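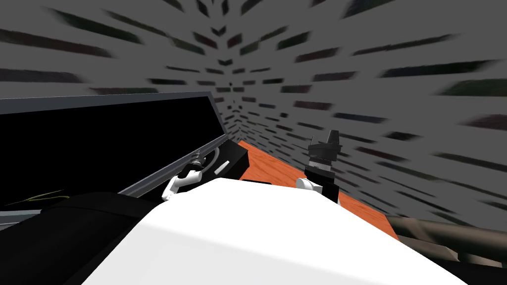

**O que é o Dia Aberto de Clondholm?**
É uma demonstração pública de manipulação robótica, realizada todos os anos em abril no centro de ensaios da Uroda, em Clondholm.

## Formato

A sessão dura 30 minutos e é repetida 5 vezes ao longo do dia, com lotação de 100 visitantes por sessão. A primeira parte decorre em simulação: um robô de dois braços e tronco branco, com uma garra em cada braço, é operado num espaço virtual com tampo de mesa alaranjado e paredes cinzentas. A segunda decorre na célula física, com o plano de tarefa carregado a partir do simulador.

## Equipamento

O ambiente simulado corre na plataforma Vaughan, que calcula contactos e colisões a 420 Hz. As texturas das paredes são simplificadas – a fidelidade visual é secundária face à dinâmica das garras. A célula física foi montada pela Restside e dispõe de barreira ótica e paragem de emergência acessível ao operador.

## Visita

O percurso inclui a sala de controlo, a oficina de garras e a bancada de calibração. Os visitantes permanecem fora da zona delimitada enquanto os braços estão energizados. As perguntas técnicas são recebidas no fim de cada sessão, e os registos das execuções ficam disponíveis para consulta na sala de controlo até ao encerramento, às 18h00.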